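I bought the Lornness kettle in June after our old one finally carked it, and I've got to say I'm pretty smitten! It was 40 bucks on special, it holds plenty for two big pots of tea, and the handle stays cool (my last one didn't – ouch).

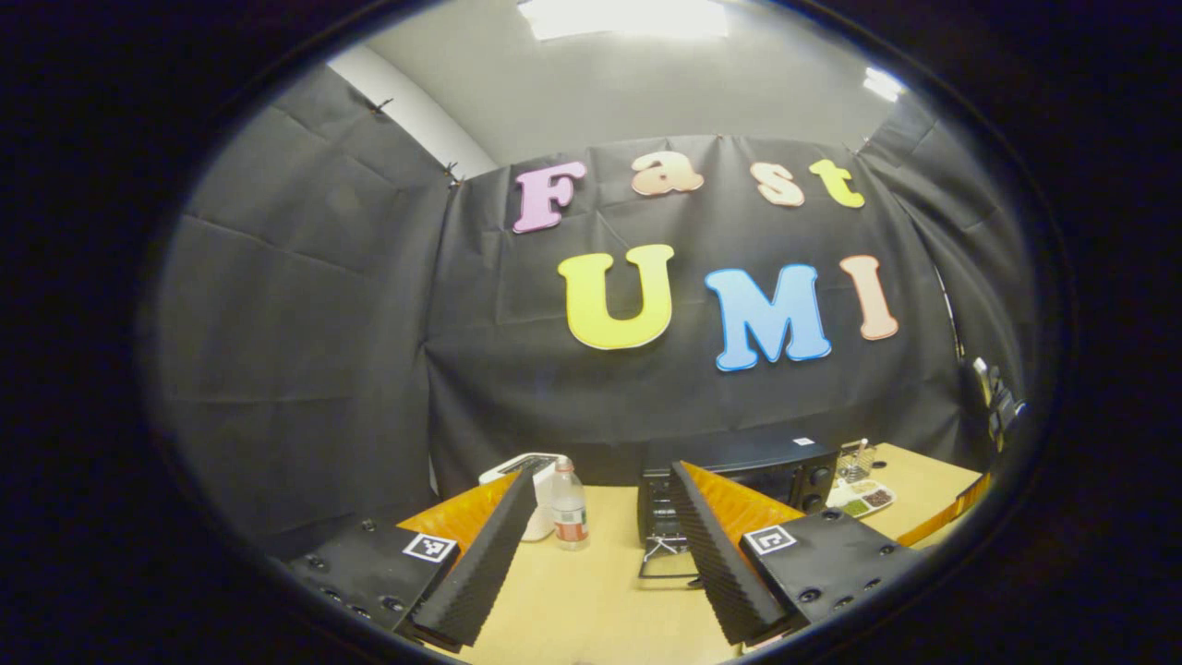
Is it noisy? Only for the last bit before the boil, and I can still hear the radio over it.

My one grumble is the lid, which is stiff as anything first thing in the morning. I'd still buy it again in the grey colour.

Recent reviews
Paltenus toastie maker
Cardoso milk frother
Tuser bread knife

© Sowmya Kartha | Contact | Back to top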